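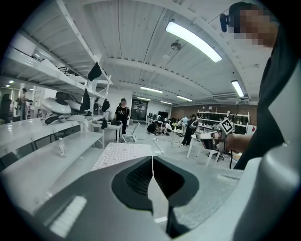
Moved from picking to "demonstrating" and not sure how to feel about it
Posted by packing_lane_jo, December 7, 2024

Hi all, long one, sorry. I've been at Stovov for years, mostly returns and re-shelving (shoes, bags, hats, all that). Since the fall a bunch of us have been put on what they call demonstration shifts. You hold one of the gripper tools, wear the camera on your head, and do the ordinary stuff over and over so the robots at the Jokville site can learn it. Pick up the shoe, put it on the shelf, take it off again.

The work is fine! It's lighter than returns and the people are nice. But my target is 80 good runs a shift, and if the cable snags or I turn my head too fast the run gets thrown out and doesn't count. And then there's the obvious thing, which is that I'm teaching something to do my old job. My lead says returns isn't going anywhere. He also said that about the gift wrap counter.

So what I want to know is - has anyone been through this, and what should I be asking for before we sign the new job descriptions in January? Also my wrist is killing me by the end, is that normal?

Thabiso Mokoena
We went through the same thing at Sketondale, so I'll tell you what I wish I'd asked.

First, get the job title in writing. We stayed "returns associate" on paper the whole time, and when the robots came in they cut returns hours, and on paper that meant us. The folks who had "demonstrator" in their description kept their hours a lot longer. Second, ask who decides a run is bad. With us it was someone in another building who never explained anything, and I had 765 runs rejected before I found out I was just closing the grip too early. Ask to see your rejects every week.

As for whether it takes your job, mine changed more than it went away. I do the odd items now, anything floppy or with straps, and I fix what the robot drops. It's quieter and I miss the chatting, to be fair. Two people from my old team left because they hated it. I don't hate it.

Wrist: no, don't put up with that. Swap hands if they let you and ask for a break every hour. Report it in writing now, while it's small.

nel_nightshift
what he said about the title. also ask if you get paid for the setup time, we didn't for 3 months and it was the strapping on and calibrating and waiting around that ate the shift. I got $1,816 in back pay in the end but only after I'd kept my own notes on my phone. write down your start times

gusto44
Robots can't even fold a towel, you'll be fine. I wouldn't sign anything though.

packing_lane_jo
Thank you both (all three!). I had no idea the title mattered. Thabiso, did you ask HR or your lead about seeing the rejects? Mine just shrugs.

Thabiso Mokoena
Lead first, then HR by email with the lead copied in. The email is what got me an answer - took them a couple of weeks, and I had to send it twice.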